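From: Halina Malinowski
Subject: Re: [benchops] Prep cell and the bench staff at Birnville

Ruairí Dolan wrote:
> Does the cell replace the morning prep shift?
> And who clears it when it stops?

No posts go. The prep rota drops from 11 people to nine in June, and the other two move to sample intake. Clearing stays with whoever signed on to the cell.

1. Bin handling. The arms share one mat, so staff set out the bin, lid and capped tubes before sign-on. 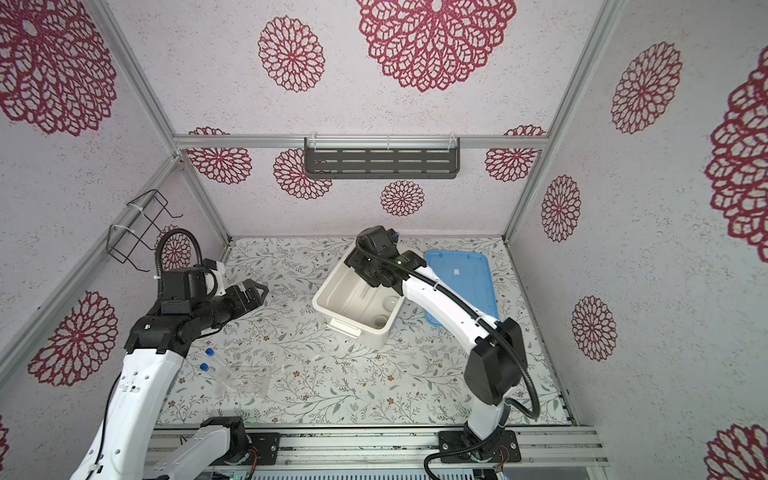 2. Stops. The log has 63 so far, most of them during bin moves. Ksawery wants a second person present for resets – I disagree, but it is open.
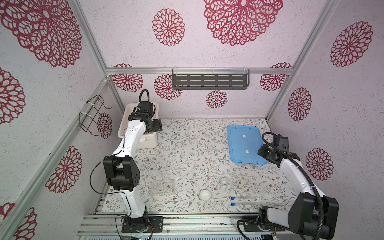 Left arm at the white bin, right arm at the blue tray.

3. Training. Half a shift each, signed off by Magnus. Lid position is the part people ask about, so it goes first.
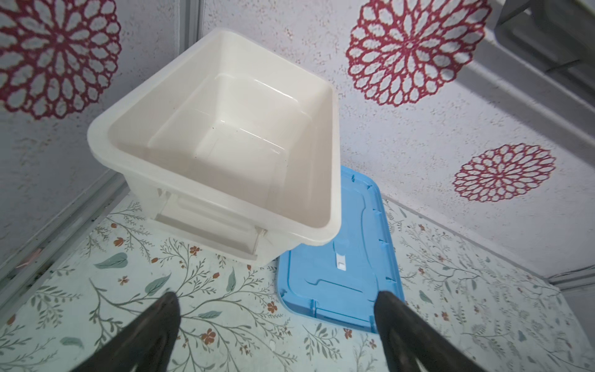

Wrist view, bin corner overlapping the lid.

Rota comments to me by noon, please.

Halina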